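3.2. Nettoyage des instruments à lumière étroite et à articulations

Les dispositifs réutilisables comportant des cavités, des charnières ou des gaines internes constituent la catégorie pour laquelle la charge protéique résiduelle est la plus difficile à maîtriser. La géométrie limite l'accès du détergent, et la vérification visuelle ne renseigne que sur les surfaces externes. Nous avons donc traité cette catégorie séparément des instruments pleins (section 3.1), avec un protocole de prélèvement distinct.

L'échantillon comprenait 201 instruments, provenant des unités de stérilisation de deux sites, désignés ci-après Davano et Rullstead. Les instruments du site de Davano étaient prétraités par immersion dans une solution enzymatique dès la sortie du bloc opératoire ; ceux de Rullstead étaient transportés à sec, sous housse fermée, puis immergés à l'arrivée en zone de lavage. Les deux sites utilisaient le même détergent alcalin doux et le même programme de laveur-désinfecteur. La qualité de l'eau différait en revanche, celle de Rullstead étant osmosée dès le prérinçage et celle de Davano au seul rinçage final.

Chaque instrument a été affecté à l'une des six classes de complexité définies par la grille Osei, selon le nombre d'articulations, le rapport entre longueur et diamètre de la lumière et la présence ou non d'un orifice d'irrigation. La classe 1 regroupe les pinces à charnière simple sans lumière ; la classe 6, les instruments à plusieurs axes dont la transmission est logée dans un tube non démontable. Les classes intermédiaires se distinguent surtout par la possibilité d'un démontage partiel. Deux opérateurs ont procédé au classement de manière indépendante et les désaccords ont été tranchés par relecture conjointe de la notice du fabricant.

L'extraction a été réalisée par agitation dans une solution de dodécylsulfate de sodium, suivie d'un dosage colorimétrique des protéines. Pour les lumières, le volume d'extraction a été injecté à la seringue puis aspiré à trois reprises avant recueil. Les extrémités distales ont été traitées séparément, mâchoires ouvertes puis fermées, afin que les surfaces de contact de l'axe soient exposées au tampon. Un rendement d'extraction a été établi au préalable sur des instruments témoins souillés artificiellement ; les valeurs rapportées ci-dessous n'en sont pas corrigées.

Sur l'ensemble de l'échantillon, 138 instruments présentaient une charge inférieure à la limite de quantification de la méthode. Les dépassements se concentraient dans les classes supérieures, et ce sur les deux sites. L'effet du délai avant immersion était net pour les classes 4 à 6 mais non décelable pour les classes 1 et 2, dont les surfaces restent accessibles au jet du laveur quel que soit l'état de séchage des souillures. La classe 3 occupe une position ambiguë : les instruments démontables s'y comportaient comme ceux de la classe 2, les autres comme ceux de la classe 4.

La distinction entre extrémité distale et lumière mérite d'être précisée. Dans les classes à plusieurs axes, la fraction distale du résidu était systématiquement supérieure à la fraction recueillie dans le tube. Ce résultat va à l'encontre de l'hypothèse posée dans le protocole Grimutau, qui attribuait à la lumière le rôle de réservoir principal. Les gorges, les logements d'axe et les interstices entre pièces mobiles (figure 4) offrent une surface développée importante pour un faible volume, et les tensioactifs s'y renouvellent lentement en l'absence de mouvement. L'ajout d'un brossage manuel, mâchoires actionnées sous l'eau, a réduit l'écart entre les deux fractions sans l'annuler.

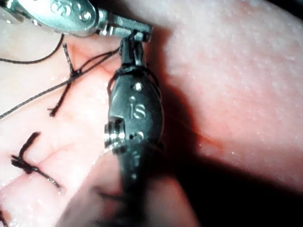 Figure 4. Extrémités distales de deux instruments robotiques métalliques. Une section de poulie striée est visible sur le côté du boîtier de l'instrument central.

Plusieurs limites doivent être signalées. Le nombre de cycles antérieurs n'était connu que pour les instruments de Davano ; à Rullstead, la traçabilité unitaire n'a été mise en place qu'en avril, après le début des prélèvements. Or l'usure des surfaces – rayures, piqûres, perte locale de passivation – modifie l'adhésion des protéines indépendamment de la géométrie. Par ailleurs, le dosage colorimétrique ne distingue pas les protéines d'origine tissulaire des résidus de détergent enzymatique. Des blancs de procédé ont été inclus dans chaque série pour estimer cette contribution, restée faible à Rullstead et plus variable à Davano, où l'immersion initiale était prolongée.

Enfin, les conditions de séchage n'ont pas été contrôlées. Les mesures d'humidité résiduelle dans les lumières, effectuées sur un sous-ensemble de la classe 5, sont présentées à la section 3.3 avec les résultats relatifs au conditionnement.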